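Ticket 1698: left hand-held gripper, opening width reads short after finger swap
Cell: Gonumholm, basket station
Opened by: Rohani Jugah
Assigned: Gerd Rathjen
Status: monitoring

Reported symptom
Left unit reports closed at full close but stops short of the open value. Encoder shows 1353 at the open stop. Right unit is in range. The fault appeared after the December finger change.

Log, Rathjen
Checked the trigger return first. Lever travel is free on both units. Swapped the two cables at the controller end and the short reading stayed with the left unit, so cable and input are cleared. Ran the basket task with both units to get a baseline under load: sponge in one, disk in the other.

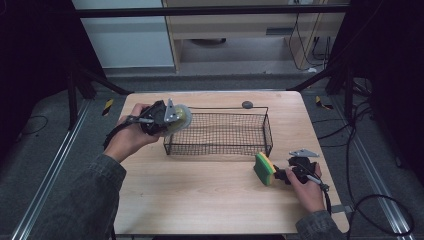

Closed value on the left repeats within two counts. Open value does not drift with cable position. Fault is at the open end only, which points to the stored limit or the mechanical stop.

Pulled the config. The open limit still holds the value for the old fingers. The Rüegg set has a thicker base and meets the stop earlier. Repeated the open check over the bare part of the table with nothing in the jaws.
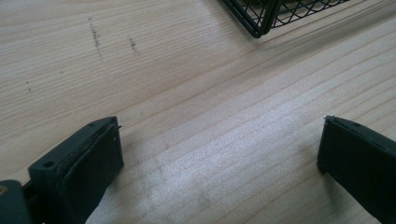 Does the limit have to be taught again after every finger change?
Only when the finger type changes. Like for like, run the open check and leave the stored value alone if it passes.

Procedure used
1. Stop the recorder and clear fault 637.
2. Release the trigger fully. Wait for the reading to settle.
3. Store the open limit. Cycle the trigger ten times and compare.
4. Place the sponge in the basket, back the unit off and confirm the jaws report open. 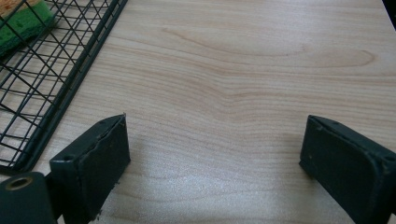
5. Restart the recorder and log the firmware version.

Result
Open check passes. No fault in 600 cycles. Iwasaki to add finger type to the config header. Ticket stays open until the next finger change.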